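Preparing Reusable Gel Packs for Storage

Residents and staff of Sasadow House may prepare gel packs in the second-floor kitchen at any time. The following procedure applies to all packs kept in the shared freezer.

Measure 500 ml of cold water into a clean bowl. Sprinkle the gel powder over the surface and stir slowly for 10 minutes. Rapid stirring draws in air and leaves bubbles throughout the mixture.

Spoon the gel into a clear plastic bag, filling it no more than halfway. Press out the remaining air, then gather the top and twist it firmly.

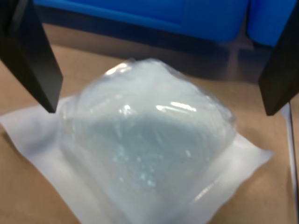
Leave the filled bag to stand for 20 minutes on a flat white cloth or a sheet of absorbent paper. Any leak will show as a damp patch. A leaking bag must be emptied into the trash – never into the sink – and the gel transferred to a new one.

Wipe the outside of the bag, place it inside a second bag, and write the date on the label. Lay packs flat on the lower freezer shelf, away from food. Labels and spare bags are kept in the drawer marked Fundia. Requests for more supplies may be made at extension 3361.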